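Wall paint next to a white table: matt or eggshell?

lesegov
Redoing the back room before January. The wall is plain off-white and the table in front of it is white too. Storholm matt is 17 a tin, the eggshell is more. Worth it?

pinmill_dan
Eggshell. Matt marks as soon as a chair touches it.

lesegov

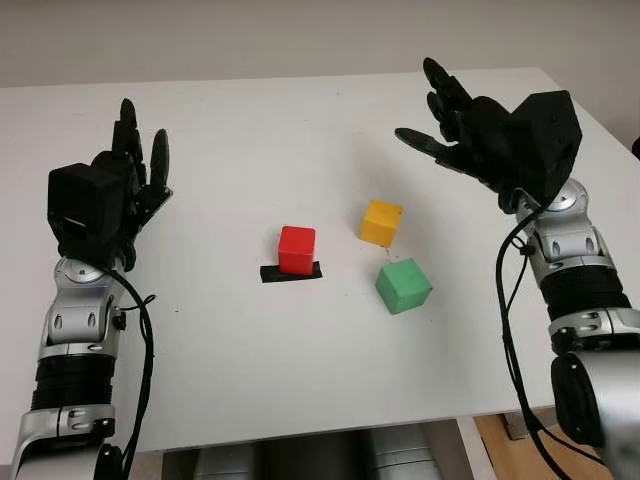
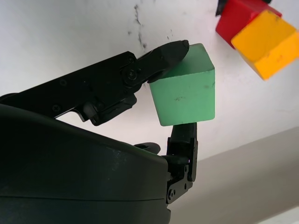

Reply 4
oakapple
Disagree with Dan. Eggshell shows every roller line on a smooth wall. Two coats of matt, rub down with 400 between.

pinmill_dan
Only if you rush it. Mine has had 6 years of chairs.

lesegov
Going matt. Will start Saturday.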